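Jadeck planner: gallery
Posted by Katia Valentini, July 26, 2018

Jadeck is the motion planner we wrote at Skulterside after the old one decided that the shortest path between two points went through Guido Morelli's coffee. It takes a goal pose, thinks for almost 185 milliseconds, and returns a path the arm can follow without hitting itself. Mostly.

Release 3 is on the arms now. The big change is the glare filter in the perception node. Shiny surfaces used to come back from the depth stage as holes, and the planner, being an optimist, would try to reach through them. We logged 101 of those phantom holes in November alone. Guido wanted to name them. He was overruled.

Also new: cable keep-out zones you can edit by hand, and a log viewer that opens before you've forgotten why you wanted it. The Zurkedora driver is still on a branch. Please stop merging it.

Click a picture for the full size.

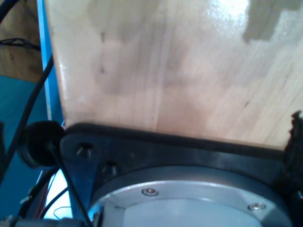 Flange, cables and a pale wooden board with a bright patch of glare near the top. The glare filter has opinions about boards like this one.

Back to the Jadeck release notes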